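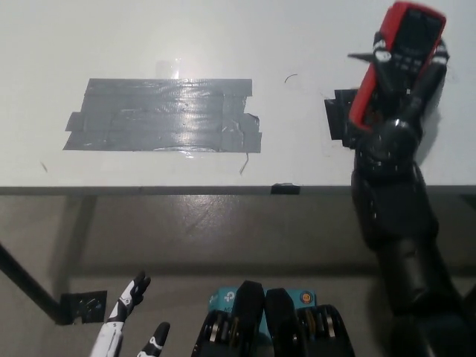 The toolbox everyone needs has two things in it

My first real repair was a bedside lamp, and I fixed it with a strip of duct tape. My second was the same lamp, a month later, with a multimeter. I've been a little in love with both ever since.

Say "electronics workshop" and people picture racks of gear and a person in a white coat. Walk into the Jemance repair room any evening after seven and you'll find pale tables, good overhead light and a lot of hair dryers. Zewditu Feyisa has run it for 17 years, and she starts every newcomer on the same lesson: pick up the meter, set it to continuity, touch the probes together and listen for the beep.

"People jump the first time," she says. "Then they want to test everything in their bag."

I did exactly that! My keys beep. So does a spoon. A pencil lead gave me a reading but no beep, and I spent a happy ten minutes finding out why (graphite conducts, just not very well). By the end of the evening I had found the break in a dead headphone cable, an inch from the plug, and I felt like a detective.

A handheld digital meter is a wonderful thing to learn on. The display gives you a plain number, and the rubber casing that so many of them wear, very often red or yellow, means a drop off the bench usually isn't the end of the story. Feyisa tells beginners to stay with batteries and unplugged appliances for the whole first season, and to check the meter on a battery they know is good before trusting it on one they don't.

Then there's the tape. Gray duct tape has a bad name among serious repairers, and I think that's unfair. It holds a lid shut while glue sets. Laid in overlapping strips, it makes a quick patch on a tabletop, ragged ends and all. Torn by hand, it never comes out straight, and I've grown fond of those jagged corners. What it should never do is cover a bare wire. That's a job for electrical tape, and Feyisa is firm about it – she once unwrapped 29 layers of the wrong stuff from a toaster cord and kept the lot in a jar.

The Jemance evenings start up again in September. Bring something broken, preferably small enough to carry on the bus. I'm taking a radio that hasn't made a sound in years, and I can't wait to get the back off.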